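Home News Features Reviews Columns Subscribe

Breakfast, two hundred times

Last updated: 16 February 2022

I had been told to wear soft shoes and bring my own lunch, so of course I turned up in boots and forgot the sandwich. The Kerkow building is on the far side of the ring road, past the tyre place, and from outside you'd take it for a dentist's. Inside there's a corridor with a grey carpet, a coat rack, and five kitchens one after the other, each built to look as though somebody's gran had just popped out to the shops.

I'd come to watch a robot being taught to make breakfast. Or that's how I'd sold it to my editor. What I got was two days of watching people be very, very patient (I am not a patient person, so this was good for me).

The company is called Derese. They don't build the arms and they don't sell anything you could put in your house. They make examples. Somebody else's learning system needs to see a job done, over and over, in slightly different ways, and Derese does the job and writes it all down. Their biggest customer at the moment is a firm called Estura, who want a machine that can cope with an ordinary worktop. The list they'd sent over was pinned up by the kettle in the staff room: toast, fruit, wipe down, put away. 200 good runs of each, please.

Mahlet Demissie runs the floor. She met me at the door, looked at my boots, found me some plastic covers and had me standing in kitchen two before I'd got my notebook open. She talks quickly and in half sentences, mostly to the radio on her shoulder. A run, she told me, starts when the operator says "go" and ends when the operator says "done", and in between you don't speak, you don't lean on anything and you don't, please, move the bread.

I moved the bread. It was only a few inches! Run scrapped.

The operator that morning was Ayantu Nigatu, who sits on a stool on the other side of a half wall with a pair of handles in front of her. Whatever her hands do, the arm does, a beat later. She used to frost cakes for a supermarket and she has that same steadiness, elbows tucked in, shoulders down. When I had a go the arm lurched at the worktop like a heron going for a frog. When she does it you forget there's a person involved at all, which she says is the wrong thing to aim for. If it looks too smooth, she said, she has probably got into a habit, and a habit is the last thing they want 200 copies of.

So between runs she changes things. The plate goes a hand's width to the left, or the apple swaps with the orange. The cutting board gets turned or shoved back, or taken away altogether for a bit. There's a sheet that tells her what to alter and by how much, but she has a fair amount of freedom too, and I noticed she used it when she was bored. After lunch (I'd borrowed half a cheese roll by then) the shakers kept turning up in new spots.
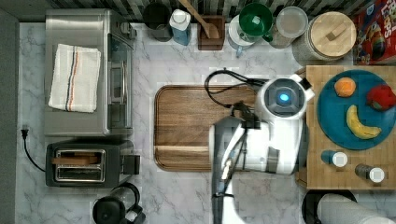

More mess is what one reader, Zundton Baker, asked for when I mentioned this piece in last month's column: real kitchens have post on the side and a school jumper over the chair, the email ran, and if the machine only ever learns on a tidy worktop then it'll be no use to anyone with children. I read that one out to Mahlet and she laughed and said to send Zundton a job application. They do add mess, she said, but in stages. If you throw everything in on the first morning you can't tell whether a run went wrong because of the clutter or because the operator sneezed.

And runs do go wrong. This was the part I hadn't expected to enjoy. I'd imagined the failures being binned, but they keep a great many of them, tagged with a short note. I spent a happy hour reading the notes. "Slipped, got it second try." "Went for banana, pushed banana." "Fine until the end." One said only "No." A fumble followed by a recovery is worth having, Ayantu explained, and it's the one thing you can't do on purpose. She's tried. She says you can always tell when someone is pretending to drop an orange.

The tagging is done upstairs in a long room with blinds, where 3 people go through everything again at half speed. They mark when the gripper closes, when it opens, when the job changes from one bit to the next. They argue, too. I sat through ten minutes on whether "put away" is over when you let go of the thing or when the arm is back out of the way. It sounds like nothing, but if half the runs say one and half say the other, the system learns to dither. They settled on letting go. Then a voice from the end desk brought up drawers and it all began again.

I asked Mahlet whether it bothered her, all this work for a machine that might one day do somebody's washing-up badly. She thought about it for longer than I was ready for. Her mother has bad hands, she said, and can't manage jar lids or a full kettle any more. A machine that did four things slowly would suit her very well. Then the radio went and she was off down the corridor because kitchen four had run out of bread.

Bread is a serious matter, by the way. Slices go stale under the lights and a stale slice behaves differently from a fresh one, so there's a rota and a freezer and a rather stern label on the freezer. They get through some 5 loaves on a toast day. The used ones go to a man with hens.

On my second afternoon I was allowed another turn on the handles. Ayantu stood behind me and gave me one piece of advice, to look at the fruit and stop looking at my hands, and I got the apple on to the plate at the ninth attempt. It rolled a bit and stayed put. I said "done" much too loudly. Upstairs they've tagged it "visitor, slow, usable", and I've asked for a copy.

Estura want the whole breakfast set delivered by September, and after that Derese start on laundry. Mahlet has been buying odd socks.

Contact the features desk | Copyright, all rights reserved | Back to top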